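Listside Forums > Rendering > Materials and shading
Thread: Grout lines shimmering at grazing angles

utine_mk2
Posted Apr 29, 2023
I have a tiled wall that crawls badly whenever the camera moves along it. Texture is a single 2K map, repeated, with the grout painted in. Mipmaps are on. Anisotropic filtering is at the default, whatever that is. Close up it is fine. Past the halfway point the grout breaks into dashes. 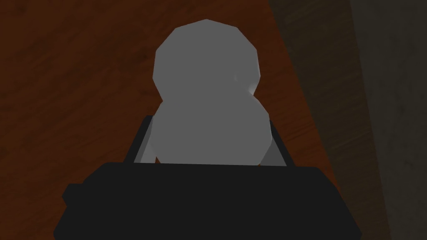
My first thought was texture resolution, so I went to 4K, and the crawling got worse. Flat shading elsewhere is stable. The grey two-ball shape, facets and all, gives me no trouble along its outline, so I doubt it is the edge anti-aliasing. Is there a setting I have missed?

Fernandes
The default is probably trilinear with anisotropy at 1. Set it to 16. Trilinear picks the mip level from the worst axis, so you get either blur or, if somebody has put a negative bias on it, exactly what you describe. Check the bias before you touch anything else.

utine_mk2
Bias was -1.5. I did not set that. It came with the project template.
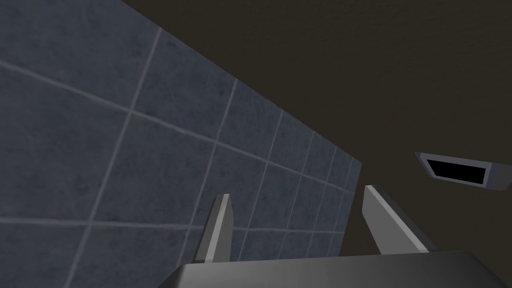 With the bias at zero the dashes have gone but the grout is now mush from the middle onwards. Anisotropy at 16 brings some of it back. Frame time went up by 3 per cent, which I can live with.

denia_s
I would drop the painted grout altogether. Model the tiles. A wall that size is 1,599 quads at the outside and no card made this century will notice.

Fernandes
Disagree. Thin geometry aliases as well, and mipmaps cannot help you there. You would be swapping a filtering problem for a sampling problem.

denia_s
Only without multisampling. He has it on.

Fernandes
At four samples. A joint narrower than a quarter of a pixel will still flicker.

utine_mk2
Current state, bias zero, anisotropy 16:
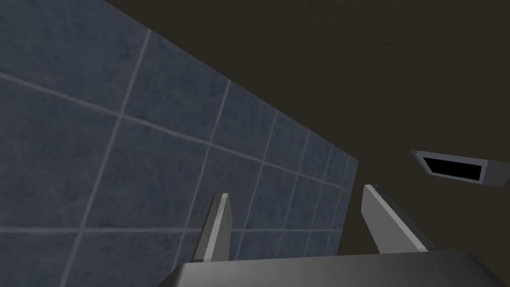

Tiled wall at a steep angle, light grey grout.

Salamatu Quartey
Two points. First, the grout is much lighter than the tile, and that contrast is half of your problem. Take it down by roughly 14 per cent and compare. Second, check that the mips are generated in linear space. If they are averaged in sRGB, the thin light lines darken as they recede and the wall changes tone towards the far end.

utine_mk2
They were in sRGB. Regenerated.
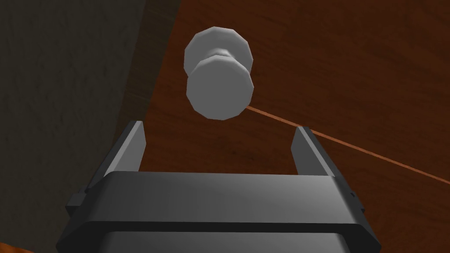

The tone is now even from one end to the other. I have left the grout colour alone for the moment, as it has to match a second wall that is not mine to change.

denia_s
Still say model it.

Fernandes
Try it and post frame times, then. I tested something similar in May last year with 21 walls and went back to textures.

denia_s
Different card, different driver. I will run it next week.

utine_mk2
Leaving this open until then. For anyone searching: mip bias first, then anisotropy, then colour space.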